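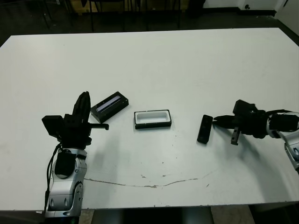 Three small things in a row on the big white table.

Small Black Boxes: a gallery by Niamh Horgan

I love little cases. Give me anything black and rectangular that fits in a coat pocket and I'm happy for an afternoon! I started Briledcombe as a place to share them, and the collection now stands at 500 pieces, most of them from flea markets and the back drawers of very patient relatives. Today's page is all about a few small ones on a plain white tabletop, which I think suits them beautifully. Look at that pale strip along the top of the one on the left, and the white inside of the middle piece with its soft rounded corners.
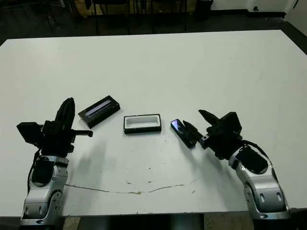 Side by side

Same row, and now the little one on the right shows off its glossy face. I'm a sucker for shiny next to matte (Grigore Rusu, who swaps pieces with me, will take matte every single time). From this side the strip on the left looks bluish, like glass, and I could stare at it all day. 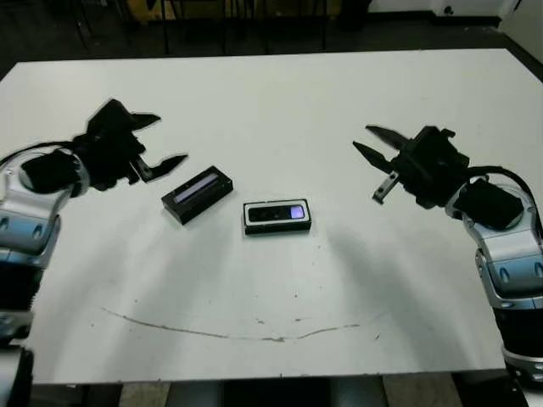
Black on white really is my favorite way to look at small things. You notice the edges first, then the proportions, and after that every tiny scuff on the tabletop, which I have grown very fond of too. I go back and forth on straight rows versus angles, but a bit of a diagonal gives a plain box so much life! 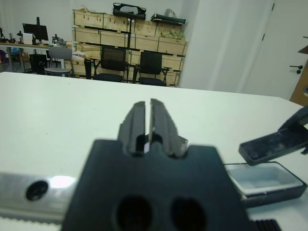 Lid up, pale gray lining inside the black rim.

Open cases are the best part for me. Number 13 in the Hsueh series goes up in December, and it has a hinge I can't wait to show you.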